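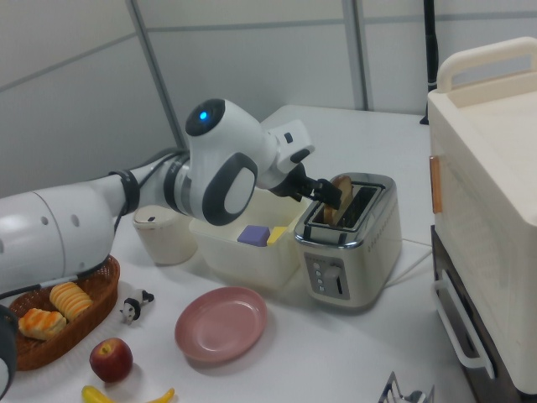

One guest wrote to us that she spent a whole day in Brolach before learning the ferry to Eltia had to be booked ahead. Her questions, and a few others we get each week, are answered on this page.

Do I need to book the Eltia ferry?
Yes, from May through October. Foot passengers can book up to 18 hours before departure. Cars need 7 days.

How long is the crossing?
The boat takes 148 minutes with a stop at Mabuza. Direct sailings are faster but only run in the morning.

Can I stay overnight in Mabuza?
There is one guesthouse, the Pundamora, up the hill from the dock. It closes for the winter. Camping is not allowed on the beach.

Is breakfast included at the Pundamora?
Coffee, toast and fruit are included. Hot dishes are extra, and you order them the night before.

Are there buses on Eltia?
One line runs between the harbor and the lighthouse. Pay the driver in cash. On Eltia it is easy to get around by bike, and the rental shop is next to the ticket office.

How hard is the lighthouse walk?
The path is paved until the last stretch, where there are 197 steps and a handrail on one side.

Can I bring my dog?
Dogs ride free on the outer deck. Keep them on a leash.

Last updated 27 April 2026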